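4.2 What the packers told me about the sorting arm

I spent most of April on the floor at Dorkadow, the returns warehouse where Tirneck put in its first sorting arm, and I'll admit I went in expecting people to talk about layoffs. Mostly they talked about their hands (and their backs, and how loud the old belt was!). Before the arm came, a packer handled 781 returned items on a normal shift. Now the arm takes the easy boxes and the people get what's left, so the count is down to 600, but every one of those is a puzzle.

That changed the job more than I expected. Seven of the 28 packers I interviewed said they were more tired at the end of the day, even though they lifted less. "It used to be I could daydream," one told me. Others loved it, and two had asked to move over to the Starkier station, where staff set out mixed goods on a table and decide which ones the arm should learn next.

I sat in on that work a lot. Soft pouches are a headache, clear plastic is worse, and anything round that's lying down starts an argument. The setups look a bit like somebody's shopping (Figure 3), and picking what goes into them takes real know-how that the pay grade doesn't cover yet.
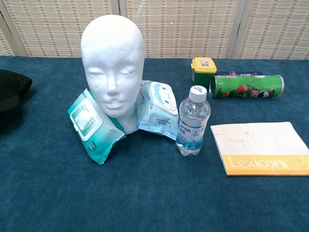
Figure 3. Mixed goods on a carpeted table, with a foam head, two packs of wipes, a water bottle, a snack can on its side and a notebook.

I come back to the pay question in Section 5, along with the older grading scheme from Duan.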